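Home » Products » Legislative Tools » Lepik Bill Tracker, Office Edition

Lepik Bill Tracker, Office Edition
By Zorgate
Item no. 131-B
Last updated 01/10/2019

Lepik is a program for people who must follow bills through a legislature and do not have a large staff to do it. You give it the bill number, and it keeps for you the full history: who introduced the bill, which committee has it, what amendments were offered, and how each member voted.

The Office Edition is made for small organizations, local newspapers and district offices. It runs on one server and can be used by up to 30 persons at the same time. Each person has an own list of bills, and the lists can be shared inside the office.

What it does

Compares two versions of a bill line by line. Added words are shown in green and removed words in red.
Sends an e-mail when a hearing is scheduled, moved or canceled.
Keeps roll call votes and lets you sort them by member, by party or by district.
Holds up to 500 active bills. Bills that died in committee go to the archive and are not counted in this number.
Prints a one-page summary for each bill, with space for your own notes.

Amendments

Many of our customers asked for a better view of amendments, and in version 4 we have rewritten this part completely. An amendment is now attached to the section it changes. If a second amendment changes the same section, Lepik shows a warning and puts both texts next to each other. Amendments which were withdrawn stay visible in gray, so the history of the section remains complete.

The text of floor speeches is not included. For speeches please see our other product, Skarmont, which can be connected to Lepik with the same user name.

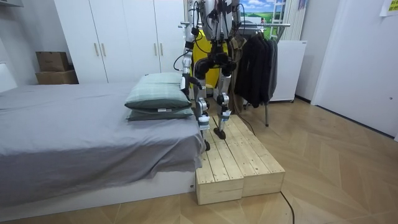

Installation and training

The installation is done by your own technician with the printed guide (164 pages, included). One training by telephone is also included in the price. It takes one morning and is given by Caroline Rotich, who was for many years a clerk in a state senate and knows the procedure very well. Additional trainings can be ordered separately.

Requirements

A server with 8 GB of memory
A current web browser on each computer
An internet connection for the daily update

License

The license is for one year and is renewed each September. Customers of the older Claltatia program can move their bill lists to Lepik without a fee. Please keep your old license number ready when you write to us.

Questions before you order? Write to I-hsuan Fu in the sales office, using the contact form. We answer in English and Chinese, normally within two working days.

Add to quote | Print this page | Back to Legislative Tools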